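The Chore Gap
Machines that can tidy a living room have been two years away for a long time. We went to see how far away they are now.

05/02/2026

The demonstration apartment at Oltis has a sofa, a coffee table, a kitchen nobody cooks in and a marble-look floor that shows every crumb. I was told on arrival that the robot would be picking up after a family of four. There was no family. There was a technician who put things on the floor, stepped back, and waited with the rest of us.

I have sat through a good many of these mornings, and they tend to go well for the first ten minutes. A sock goes in a basket. A cup goes on a tray. Everyone in the room relaxes and somebody mentions the elderly. Then the machine meets a thing it doesn't care for, and you begin to hear the fan in its chest.

Oltis says its arm has practiced on 513 household objects. I asked what counted as an object and got a long answer. A mug in blue and the same mug in green were two, it emerged, and a towel was one, whether folded, dropped or wadded up behind a door. Anyone who has done laundry will see the trouble with that bookkeeping.

The company's own trial log, which it let me read but not copy, covers 3000 attempts at picking small items up off a hard floor. The headline success rate is 74 percent. That sounds decent until you picture a person who fails to pick up one thing in four. You would not hire that person. You would ask if they were feeling all right. And the log gives full marks for any lift that clears the floor, with nothing said about where the item ended up or what shape it was in.

Put the question of speed to these firms and the talk turns to next year's model. Flemholm, which builds for warehouses and has lately started courting hotels, showed me a bed being stripped in a time I could have beaten with a bad back. Its people were frank about it over coffee and much less frank in the brochure, where the same clip runs faster and has music.

The shop floor is a better story, up to a point. At the Sembiring parts plant a pair of arms has been loading trays since November, and the supervisors there seemed pleased with them. But look at what was done to make it work. The bins were replaced. The lighting was replaced. The parts arrive facing one way, put that way by a worker at the previous station whose job did not exist before the arms came. I'd call that a chore moved ten feet to the left.

Homes won't be rearranged like that, or mine won't. A house is full of flat, slippery, half-broken stuff that ends up under and behind other stuff. Remotes, chargers, a single glove. The hand has to get its fingers down on either side, close with the right amount of force, and then know what it has. The first two are coming along – I'll grant that much, and I wouldn't have five years ago. The third is where the sales talk gets thin. Does the thing belong on the table, in the drawer or in the trash? A child of six can tell you, and will tell you wrong on purpose.

Fletandale, a rental outfit, plans to offer a tidying robot by the month. The price on the sheet I was handed is 1404 dollars, with setup extra. For that money you can have a human being come by, and she will also notice that the sink is leaking.

I asked Oltis when it would send a machine into a home with no technician standing by. "When it's ready" was the reply, and I wrote it down because it was the most sensible thing I heard all day. Until then I'll be getting down on my own knees, and I'd advise keeping the vacuum – the old kind, with a handle – where you can reach it. 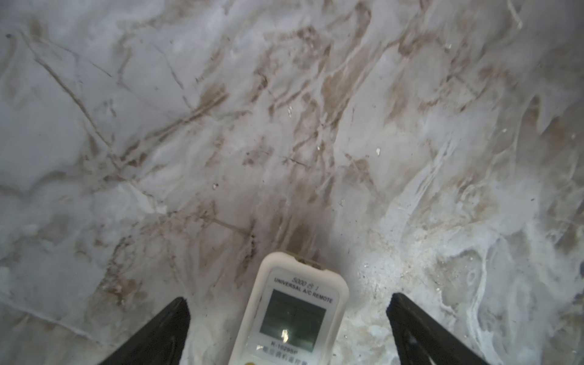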